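Studio & Makers Help > Fiber and Mixed Media

Felting thrifted sweaters in a shared building – how do I stop clogging the drain?

Posted by Brisa Solís
Oct 5, 2023

Hi all! Long-time reader, first time asking anything. I make wall pieces out of old wool sweaters that I felt down, cut up and stitch onto salvaged window screens. Until September I did all of the felting at my mother-in-law's house, in an ancient top loader that would eat anything you gave it. She has moved to Citmont and the washer went with her (fair enough, it's her washer).

So now I'm in a shared studio building called Hosside. There are 11 of us on my floor, and we have one utility room with one washer and one deep sink, both emptying into the same pipe. The building is old and the plumbing is older. In my second week I ran a hot load of lambswool and the sink backed up with what looked like gray oatmeal. I cleaned it up, apologized to the printmaker next door, and bought her a coffee. Then it happened again with a smaller load and I could feel my welcome wearing thin.

What I've tried so far: a mesh sock over the washer hose (it filled up and popped off in the middle of the drain cycle), and zipping everything into a pillowcase (better, but the sweaters came out felted around the pillowcase seams with big ugly ridges). I also tried doing it by hand in the sink with a plunger and kettles of hot water, and I can tell you that my shoulders are not up to it.

I also have a sorting problem. I buy by the bag from a thrift warehouse and half of the labels have been cut out, so I don't always know what I've got. Some of it felts beautifully in one go and some of it just comes out clean and a little sad.
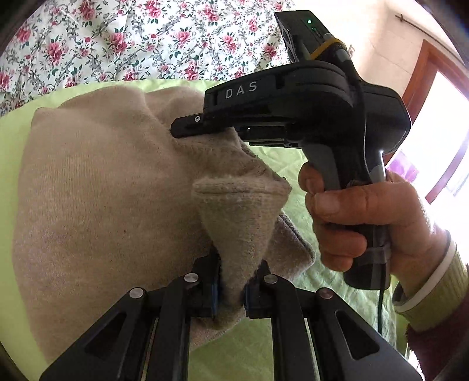
My budget is small. I could stretch to a proper filter if it really works, but I'm not going to buy a second washer, and the lease says no changes to the pipes without written permission. I'd also love to cut down on how much water I'm using, since the whole idea of my work is that I'm not adding to the pile. It feels pretty silly to rescue a sweater and then send half of it down the drain!

Is there a way to do this that won't get me thrown out? And does anybody have a quick way to tell what will felt before I commit a full load to it?

Thanks in advance,
Brisa

Yanti Tjoa
Replied the same day

Oh, I feel for you, I did precisely this to a shared sink in my first studio and had to learn how to take a trap apart with someone standing behind me sighing.

I've been felting sweaters for hats and bags for years and I'll tell you what I do now. First, forget the sock on the hose. Those little mesh things are fine for lint from towels, but a felting load sheds so much in the first few minutes that they blind over and then the pressure has nowhere to go. What you want is a big settling bucket. Mine is a tall food-grade bucket sitting in the deep sink, with the washer hose clipped over the rim and pointing down at the bottom. I cut a hole up near the top and fitted a short piece of pipe so that the overflow runs out into the sink through a paint strainer bag. The heavy fluff stays in the bucket, the bag catches the floaters, and you haven't touched the building's plumbing, so your lease is safe.

Please do a test with cold water and no sweaters in it first, and stand there while it drains. Some washers push water out a lot faster than you'd think, and if your overflow pipe is too narrow you'll be mopping. Go for the widest fitting you can get into the bucket. Also tie the hose down. I used a bungee cord.

For the ridges, use a bag that's much larger than the sweater. A king-size zippered pillow protector is good, one sweater in each, with the zipper pinned shut. I stop the machine partway through, pull everything out and shake it flat, then put it back in with the bag turned around. It's a nuisance but you'll stop getting those seam marks. Toss a pair of old jeans in with them too – you need something rough in there to rub against, and two sweaters floating around on their own will just swim.

As for what felts, cut a square out of a side seam or the inside of a cuff and rub it between your palms under the hot tap with a drop of dish soap. Give it 3 minutes. If it starts to grab onto itself and the stitches go blurry, it'll felt. If it still looks like knitting, it's either superwash wool or there's too much acrylic in it. I keep the no-good ones for stuffing.

Save the fluff out of the bucket, by the way. Squeeze it, dry it on a screen, and it makes a lovely lumpy filling for pincushions.

Faustino Cuautle
Replied the next day

Just take it to a laundromat. Bring quarters.

Tharun Suvarna
Replied two days later

I'd be careful about the laundromat idea. Ours has a sign up about dyeing and felting and they do check. Ask first, anyway.

I'm on board with nearly everything Yanti wrote, and I only want to add something about the water. I do natural dyeing, so I'm always trying to get more than one use out of a tub. If you have the bucket set up already, you can let it settle overnight and scoop the clear water off the top for your next prewash. I wouldn't use it for the final rinse as it's soapy, but for a first soak it's perfectly good. I have a second bucket with a lid for this, and I write the day on a piece of tape, because it does go off if you leave it (ask me about the smell).

Sort by color before you do any of this. Reused water from a red sweater will find its way into everything you own.

I tried an inline filter from a company named Cisance that was passed on to me by a friend who gave up on it. It caught plenty, but it had to be cleaned out after every load and the housing needs to be mounted on a wall, so in your case you'd probably be asking for that written permission. The bucket is uglier and I like it better.

One more thing. Talk to your building manager before they come to talk to you. When I was at the Magnusson building I wrote up a half page on what I was doing, what I was catching and when I'd be using the sink, and I stuck it on the utility room door. People were much nicer about it after that. A couple of them started leaving me their shrunken sweaters.

Brisa Solís
Replied later that week

Thank you both so much (and Faustino, I did call the laundromat, and they said no)! I've got a bucket from the bakery downstairs and a pack of strainer bags on the way. Yanti, did you seal around the overflow pipe with anything, or does the rubber washer do the job by itself?

Yanti Tjoa

Rubber washer on both sides and tighten it by hand. Mine weeps a little but it's sitting in a sink so who cares.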